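Search this site Type a word Go
Home Animals Plants Weather Ask Us Quizzes Grown-ups

Can plants really tell when it's going to rain?

You have probably heard somebody say it. Cows lie down before rain. Seaweed goes floppy. The daisies shut, so bring the washing in.

People love sayings like these, and some of them are very old. Being old doesn't make a saying right. Plenty of old sayings are rubbish, and the only way to find out which ones is to check.

Let's start with the pine cone, as it's the one most grown-ups will tell you about. The saying goes that pine cones open when the weather will be fine and close up when rain is on the way.

Part of this is true. Pine cone scales do move. Each scale is made of two layers, and when the air is damp one layer swells more than the other. That makes the scale bend inwards. When the air dries out, it bends back again. You can test this at home with a bowl of water. Drop in an open cone, leave it for a few hours, and look again.

But read that carefully. The cone moves because of the air it is sitting in at that moment. It has no idea about tomorrow. Damp air sometimes comes before rain, so the cone will sometimes look clever. Damp air also comes on foggy mornings when the afternoon turns out lovely, and then the cone looks silly. A cone that has fallen off the tree still does it, too, and a fallen cone isn't alive. It's closer to a bit of warped wood than to a weather forecaster.

Now for daisies. Common lawn daisies close their petals at night and open them in the day. That's where the name comes from: "day's eye". They often close in dull weather as well. So if the sky goes dark before a shower, the daisies may start to close, and somebody will say they knew.

Did they know? Or did it just get dark and chilly? The sky had gone dark for you as well. You could have brought the washing in without asking a daisy.

Clover is said to fold its leaves before a storm. Clover leaves do fold up, mostly at night. Whether they fold specially for storms is much harder to say, and I would want to see a lot of careful notes before I believed it.

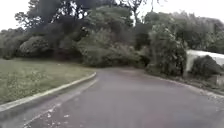

Careful notes are what's usually missing. Here's the trouble with people, and that includes me. If a saying comes right, we remember it and tell everyone. If it comes wrong, we forget it by teatime. After a few years we are sure the saying always works, and we have only been keeping the good bits.

Zaid Hattar, who is ten, wrote to tell us that his gran's pine cone "is never wrong". We asked him to write down what it did every morning for 20 days, and then write down whether it rained. He did it, which is more than most adults would. The cone said rain on nine mornings. It rained on four of those. It also rained on three days when the cone said it would be dry.

So the cone was wrong eight times out of 20. Zaid says his gran is not convinced and thinks he read it wrong. She might have a point — "a bit open" is hard to judge, and he didn't decide at the start what should count as open. If you try it yourself, decide that first and stick to it.

You should also compare your cone with a lazy guess. Suppose you'd said "dry" every single morning and never looked at anything. Zaid would have been right 13 times that way, and the cone was right only 12 times. It lost to a person not trying.

Does that prove pine cones are useless? No. Twenty days is not very many, and it was one cone on one windowsill in October. Sinéad Brophy's class at Masri Primary are doing the same thing with six cones, outdoors, until the summer holidays. I'll believe their numbers more than Zaid's, and I'd believe 400 days more than either.

What about the red sky at night? It has a bit more going for it, in places where the weather mostly arrives from the west. A red sunset can mean the air over there is clear and dry, and that air may be coming your way. It's still only a "may".

If somebody tells you a plant can see the future, ask how many times they wrote it down.

Words to know
Damp: slightly wet.
Forecast: a careful guess about what the weather will do next.
Scale: one of the hard flaps on a pine cone.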